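Keep the old desktop

Every May the office where I work clears its cupboards, and every May a row of desktop computers goes out to the skip. Most of them have nothing wrong with them that an hour and a screwdriver would not put right. I have come to think this is a bad habit, and that more of us should be willing to take the side panel off.

The usual argument against repair is cost. A new machine comes with a guarantee and someone to ring. My colleague Ylva Kristiansen, who does our buying, puts it well: her time is paid for, and an afternoon spent hunting a fault is an afternoon lost. I accept that for laptops, where half the parts are glued down and the other half are soldered. I don't accept it for desktops. A desktop is a metal box with a few things screwed and plugged into it. If one fails, you change that one.

Power supplies are the best case. When a computer will not start, people tend to say the computer is dead, and they say it with some confidence. Often the supply has gone and the rest is fine. Last year I replaced three of them at home and for neighbours. The slowest took me 19 minutes, and most of that went on finding out how the cables had been routed. 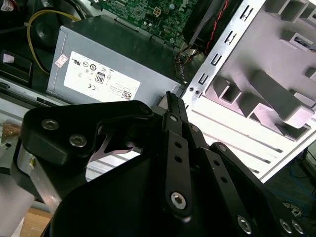
It does need care. Unplug the machine at the wall first, and leave the supply's own casing shut, as it can hold a charge long after the mains is off. Read the label before you order a replacement, and check that the connectors match your board – some makers use their own shapes, and I hold that against them. Move the wires aside gently. Zlatko Nikolovski, who taught me all this, used to draw the cables on the back of an envelope before he pulled a single plug, and I still do the same.

What I would like is modest. Firms should let staff take old desktops home for a small fee, with the drives removed. Schools should have one open on a bench where children can put their hands in it. And anyone selling a desktop should say on the box which parts are standard and which are not. I would pay a bit more for a machine that told me.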